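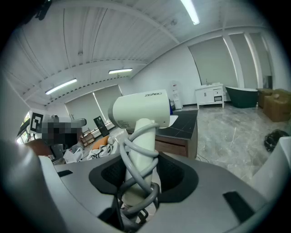

Trevberg Code

The Trevberg Code, in full the Trevberg Code of Practice for Hand-held Gripper Demonstration, is a set of written rules for recording household handling tasks with gripper tools held and moved by a person. It covers the choice and preparation of objects, the layout of rooms, the conduct of the operator, the treatment of bystanders in recorded material and the keeping of records. The current text, the second edition, is dated 2021-09-08.

The code is voluntary. It has no legal force and does not replace electrical, machinery or data protection law in any country where it is used. Its clauses use "shall" for requirements and "should" for recommendations, and a site may claim conformity only if every "shall" clause in the parts it declares has been met.

Background

The code grew out of site rules written at Trevberg, where several teams shared the same furnished halls and found that their recordings could not be pooled. Object names differed from team to team, cords were left in different states, and some sessions had no record of which gripper had been used. A first edition was drawn up from the rules of two of these teams and was limited to kitchen objects. The second edition widened the scope to bathroom and personal care objects, added Part 4 on corded appliances, and moved the rules on privacy from an annex into the main text.

Pelter, which supplied gripper tools to the site, contributed the wording on finger wear and cradle linings. The object register was adapted from an earlier stock list known as Clukero, and the name is still used for the register itself.

Scope

The code applies to demonstrations in which a person carries the tool by hand and the tool bears its own camera. It does not apply to arms fixed to a bench, to mobile robots, or to tests in which a trained system moves the gripper without a person. Outdoor work is excluded, as is the handling of animals, medicines, blades without guards and vessels holding hot liquid.

Object classes

Objects are placed in one of 4 classes before use. The class decides which checks are made and who may sign them off.

Class A: rigid objects without a cord, such as cups, boxes and closed bottles.
Class B: soft or folding objects, such as towels, bags and clothing.
Class C: objects with a cord, hose or other trailing part. Hair dryers, irons and shavers with a fixed lead fall here.
Class D: objects that are fragile or that may spill.

An object that meets the terms of more than one class is treated under both. A glass jug with a corded base, for instance, is recorded as C/D and shall pass the checks of each. Batteries do not by themselves place an object in Class C.

Corded appliances

Part 4 is the longest part of the code and the one most often quoted. Its main requirements are as follows.

The appliance shall be unplugged before it enters the work area, and the plug shall be kept away from any basin or bath. Bathroom layouts are used for their furniture only; the water supply to fittings within reach of the operator shall be shut off.

The state of the cord shall be entered as free, wrapped or tied. A cord is wrapped when it passes round the handle or body of the appliance and is held by its own turns. It is tied when a strap, clip or band holds it. The state is entered at the start of each take and again at the end, as wrapped cords tend to slacken with repeated handling.

Where the cord is wrapped round the part to be grasped, the take shall be marked "grasp over cord". Such takes are permitted, but they are kept apart from takes in which the fingers or cradle meet the bare handle. The two give different contact widths on the same appliance, and mixing them was a frequent fault under the first edition.

Cords should be wound in loose turns. Tight winding strains the lead where it enters the handle, and an appliance used in this way shall be inspected at that point before each session. Any split, exposed core or stiffened section means withdrawal. Repair with tape is not accepted.

A cord shall not trail below the operator's knee while the operator is walking.

The gripper

The tool shall be inspected at the start of the session. Linings and finger pads are checked for tears, hardening and loose edges. Slots and openings in the housing shall be free of thread and hair, and a corded object shall be held so that no part of the lead can enter them. The code sets a limit of 200 closing cycles between inspections for Class C work. Other classes follow the supplier's instructions.

The object should be seated fully before it is lifted clear. If it turns or slips in the grasp, the operator carries on unless there is a risk of dropping it, and the slip is entered in the log. Takes with slips are retained - the code forbids discarding them solely on that ground.

Operators should not grip harder to correct a poor approach. The preferred practice is to set the object down, open the gripper and start again within the same take.

Rooms

Furnished rooms should contain ordinary items in ordinary positions, and background objects need not be cleared away. Walking routes, however, shall be clear of leads, mats with raised edges and small items on the floor. Window shades may be open or closed but shall not be changed during a take. The state of the lighting is logged once per room, with a fresh entry after any change.

Reference markers, where used, shall be flat, clean and fixed to a surface that does not move. A marker that has been knocked ends the session for that room until its position has been measured again.

Bystanders and privacy

Any person who may be recorded shall be told beforehand. People other than the operator shall be obscured in stored material, and the covering shall reach past the outline of the body. Screens, letters and notices showing personal details are treated in the same way. Uncovered originals are deleted once the covered copy has been checked.

Records

Each take is given a register number, the object class, the cord state where relevant, the gripper number and the room. In the Clukero register, numbers up to 1142 belong to the first edition and keep their old one-letter codes. Entries from 1143 to 1558 were reclassified when the second edition was adopted. Numbers are not reused after an object is withdrawn.

Use and criticism

Besides the Trevberg halls, the code has been taken up by Sani, a maker of bathroom fittings, for its own handling trials. Sani applies Parts 1 to 4 but keeps its own form of log.

Criticism has centred on the cord states. Some users hold that "wrapped" is too wide a term, as it covers a single turn as well as a handle hidden under several coils, and have asked for a count of turns. Others object that such a count would slow the work for little gain. A proposal to divide the term into "part wrapped" and "fully wrapped" was put forward in October and remains open.

See also

Clukero register
Grasp over cord
Object class (handling)
Reference marker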